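Small rubbish on the bed: how I clean a bedroom without a big effort
(page 3 of my household notes, updated in February)

I write these notes first for myself and second for my cousin Živko Petkov, who asked me why his bedroom is never tidy. My answer is always the same: begin with the bed. When the bed is clear, you have a big flat place for sorting everything else.

**Start with wrappers.** Candy papers, snack packets, the clear plastic from small things. They hide in the folds of a fleece blanket and they hold there, because fleece catches everything with a sharp corner. Do not shake the blanket first! I did this for years, and then I was on my knees for 20 minutes looking under the bed. Pick up by hand what you can see, and shake after.

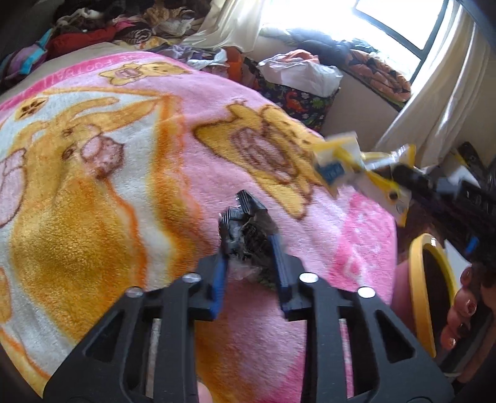
*Wrappers first. The heap of clothes can wait.*

**Keep one open container on the bed.** It must be near your hand. If you walk to the kitchen with every paper, you will stop after the second one. I use an old tub with a wide mouth, and when it is full I empty it in a bag with handles. The lid I put away in another room, otherwise I close it by habit.

**Twist the long wrappers.** A flat packet opens again in the tub and takes all the space. One twist in the middle is enough. If there are crumbs inside, hold the open end up while you twist.

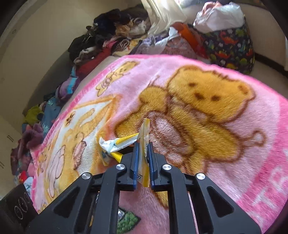

After the papers, pass your flat palm slowly over the blanket, from the pillow side to the foot side. You will feel what you did not see: a hair pin, a coin, a hard piece of biscuit. On a blanket with a big cartoon print this is very useful, as small things disappear between the colors.

**Crumbs.** A dry rubber glove is better than a brush on fleece. Stroke always in the same direction and the crumbs come together in a line. For sticky spots I take lukewarm water with 2 drops of dish soap, on a cloth and never directly on the blanket.

**Then the clothes.** Make only two heaps, to wash and to fold. My neighbor Panagiotis Kontogiannis makes a third one for "maybe", and it lives on his chair until summer. Check the pockets before washing, there is usually one more wrapper in there.

**Washing the fleece.** Cold or 30 degrees, little soap, no softener. Hang it over two lines so that it dries in the middle also.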